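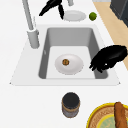
A plate in a kitchen sink. Clunard households are being asked to put food scraps in the organics bin before washing up.

FOR IMMEDIATE RELEASE
2019-07-26

Clunard Utilities launches household campaign to keep food and grease out of drains

CLUNARD – Clunard Utilities today launched Scrape First, a public information campaign asking residents to keep food scraps, cooking oil and grease out of kitchen drains. The campaign will run for 30 weeks in all Clunard neighbourhoods served by the municipal sewer system.

Utility crews responded to almost 700 sewer blockages in the last fiscal year. Grease was the leading cause in the older districts of Stuma and Lower Tsegaye, where pipes are narrow and the grade is slight. Fats poured into a sink as liquid cool and harden farther along the line, where they trap rice, coffee grounds, vegetable peelings and wipes. When a line closes completely, waste water can back up into basements.

"Most of the blockages our crews clear begin in household kitchens," said Feven Tesfamariam, Director of Waste Water Services. "A small change in how people clear their plates will save residents the cost of a plumber and allow us to put more of our maintenance budget into replacing aging pipe."

Under the campaign, residents are asked to:

Scrape plates and pans into the green organics bin before rinsing.
Let cooking oil cool, pour it into a sealed container and bring it to a collection depot.
Wipe greasy pans with a paper towel, which may also go in the green bin.
Use a strainer in the kitchen sink and empty it regularly.

Running hot water or dish soap after grease does not solve the problem. Both carry the grease past the household trap and into the shared line. 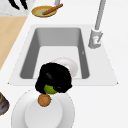
Free sink strainers and oil containers will be available at three depots: the Stuma Recycling Centre, the Tsegaye Road Transfer Station and the utility's customer service office on Plistent Avenue. Each household may collect one of each on presentation of a recent utility bill. Tenants whose water charges are included in their rent may bring a lease or other proof of address.

The campaign follows a pilot that began in April on 13 streets in Stuma. Participating households received a strainer, an oil container and a printed guide in their preferred language. Blockage calls from those streets fell over the course of the pilot, and the guide was shortened after residents reported that the first version was too long to keep near the sink.

Fasil Habte, Manager of Network Operations, said crews would continue to flush and inspect lines in the pilot area through the fall. Results will be presented to the utility's board with the annual maintenance report.

Property managers may request posters and a lobby display for multi-unit buildings. Restaurants and commercial kitchens are covered by the existing grease interceptor bylaw, and their obligations are unchanged. 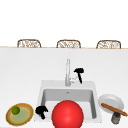
Wilma Drummond of the Stuma Residents' Association welcomed the campaign but said the depots should be open later. Many residents in the district work shifts, she said, and "a jar of oil will sit under the counter for only so long before somebody tips it out." The association has asked for an evening collection at least once a month.

Clunard Utilities is reviewing depot hours and will post any changes on its website and on the notice boards at each location.

About Clunard Utilities
Clunard Utilities provides drinking water, waste water and organics collection services to homes and businesses in the Clunard area.

Media contact:
Meron Jemal
Communications, Clunard Utilities

Depot and container inquiries:
Feven Nigatu
Customer Service, Clunard Utilities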